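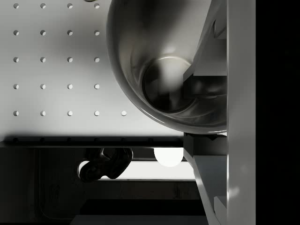 Words by the Villton workshop desk
Workshop feature, August issue

Getting a robot to take hold of a big metal bowl sounds like an afternoon's work. At the Putevska shared workshop it has eaten most of a summer, and the members building the arm could not be happier about it.

Their project is called Drorano, and it lives in two places. One is a bench at the back of the shop, where the real arm is slowly coming together. The other is a computer model of a room, with a pegboard, a shelf and a bowl so shiny you want to check your teeth in it. Every new idea for the gripper gets tried there first, and that's where the fun is!

Bowls are wonderfully awkward. The walls curve away from you, the rim is thin, and a finger that comes in at a slightly wrong angle just skates along the side. The team is on its third set of angled brackets, drawn one evening, loaded into the model and run 200 times overnight while everybody slept. In the morning they go through the misses over coffee — the misses are the good part — and somebody starts filing a new shape.

The budget so far is $2,365, most of it spent on motors. The control board is a secondhand Buschmann that came with 37 screws in a sandwich bag and no manual. It took two weekends to work out the wiring, and they loved both of them.

Next up is the bench arm's first try with a steel mixing bowl from somebody's kitchen. There's a folded towel on the floor underneath, just in case.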